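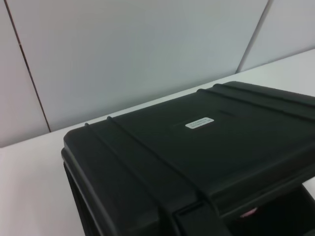 Lustmont, October

Chapter 2: Getting Medicine to the People Who Need It

It was a Sunday, a little after breakfast, when Selamawit Hailu unlocked the clinic and found that the refrigerator had stopped humming sometime in the night. Inside were 30 doses of flu vaccine, and the first families were due before lunch. She did what any good nurse would do – she moved the doses to a separate shelf, marked them "do not use," and called Otis Kowalczyk at the county supply office to ask what the temperature log was telling them.

We begin with her morning because so much of public health comes down to mornings like it. Students often arrive in this course eager to talk about laboratories and discoveries (and we will get to those, I promise!), but a vaccine that works beautifully in a study still has to travel from a factory to a warehouse, and from there to somebody's arm in a town like Lustmont. 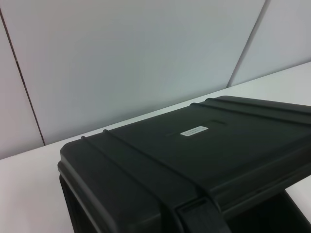 The name for that whole journey is the cold chain, and you will meet it again and again in the pages ahead. Many common vaccines have to stay between 2 and 8 degrees Celsius, and some are ruined by freezing just as surely as by heat. In the first section we follow one shipment over the road to Bavden. Later on, Akua Atinga explains how her district decides how many doses to order, a harder question than it sounds when you can't be sure who will come.

Before you read further, take a few minutes to write down every place you think a dose might stop on its way to your own clinic. Keep the list – you will want it for the exercise at the end of the chapter.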